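Boats > Inflatables > Dealer Talk

The owner of Trison, a dinghy shop in Goltow, sells 40 inflatables a season. Most go out in June.

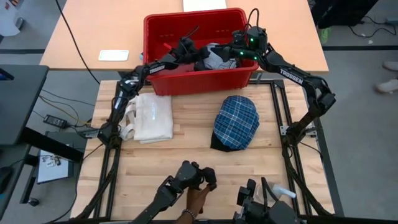 Red bin on the workbench.

"People ask about speed first," he says. "I ask where they'll store it."
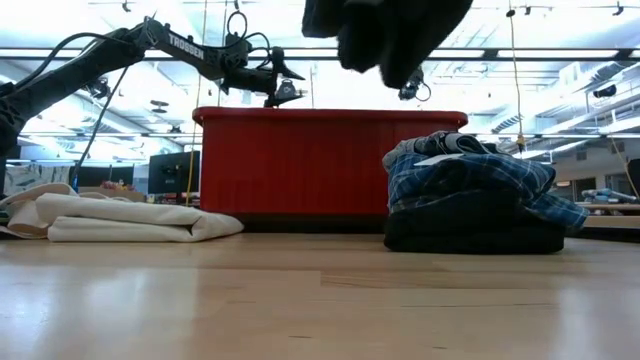 How often should a hull be rinsed? After every salt water trip.

He likes the Risport 403 for families — it has 13 patches in the kit.

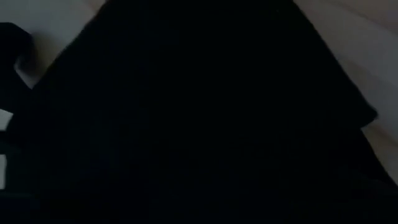
Storage ruins more boats than rocks do, he says. Fold it clean and keep it shaded. "A plain black cover, dark as that shape, is fine indoors."

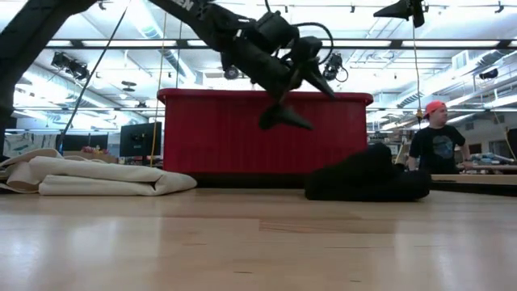
Prices

Used boats start at $1,000.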